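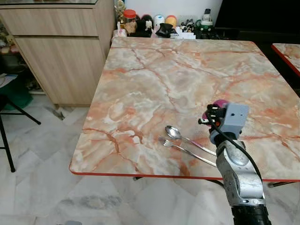
I have been trying to buy a cutlery drawer insert since August, and I would like it on record that I own a tape measure and know how to use it. The drawer is 300 mm wide on the inside. The inserts come in 309. I don't know who decided on 309, but I picture a man in a factory who has never opened a drawer in his life. In the meantime the knives and forks live wherever they were last put down, so on any given afternoon there will be a spoon and a fork on the marble-patterned table, lying nearly side by side with their handles drifting together like a couple who've had words and are thinking about making up.

The table deserves its own paragraph. It's square, it's very shiny, and it is the colour of a peach melba that somebody has cracked and glued back together. There's a red-orange trim along the edge in case you were at risk of not noticing the rest of it. I got it from Kirkwood, the secondhand place out past the tip, for 161 dollars, which the bloke described as a bargain and my sister described as a cry for help. I've come around to it. Toast crumbs vanish into the orange bits. You can go days.

Back to the drawer. My first attempt was a Stevine, in bamboo, adjustable. Adjustable turned out to mean it gets bigger. I took it back. The second was a Barbier, which is the sort of brand that comes in a box with a ribbon, and it did fit, sideways, leaving a gap along the front that swallowed teaspoons. I kept it for two weeks out of pride. It's in the shed now with picture hooks in it and doing very well.

Then I found a site that sells the Hirnilberg, cut to size, any width you fancy. I typed in 298 to leave a bit of wriggle room. Minimum order, 10 units. I wrote and asked whether they'd do one. They wrote back a very polite email saying the minimum order was 10 units.

So I did what you do when you can't fix the small problem and had a look at the bigger one, being the stuff along the back wall. It started as a place to put the coffee. Then a jar with a red lid moved in, and a yellow container, also with a red lid, and I spent a good part of a morning establishing that the lids aren't interchangeable. After that it was open slather. Mugs, figurines, a black plush toy, a small gold trophy. The trophy is for indoor bowls and it isn't mine, it was in a box of saucepans I bought at a fete, but I've grown used to being a champion and I'm not giving it up.

I'd read somewhere that the trick is to take everything off and only put back what you use. I took everything off. I put back the jar, and then it looked lonely, so the mugs went back, and the figurines have always been with the mugs. The trophy was never seriously in doubt. By lunch I'd got rid of one rubber band and a takeaway menu for a restaurant that's now a podiatrist.

My sister's view is that I should stick a tall jar on the table and stand the cutlery up in it like a café. I said I'd think about it. The trouble with the jar is you have to decide which end goes up. Handles up and you can't tell a fork from a spoon until you've committed. Business end up and every visitor has a good feel of the tines on the way past. We had this out over the phone for longer than either of us would like to admit.

Current plan is to take a plane to the sides of a second Stevine, four and a half mil off each and a whisker more so it slides. I've borrowed the plane. I haven't bought the Stevine, as the lady on returns remembers me.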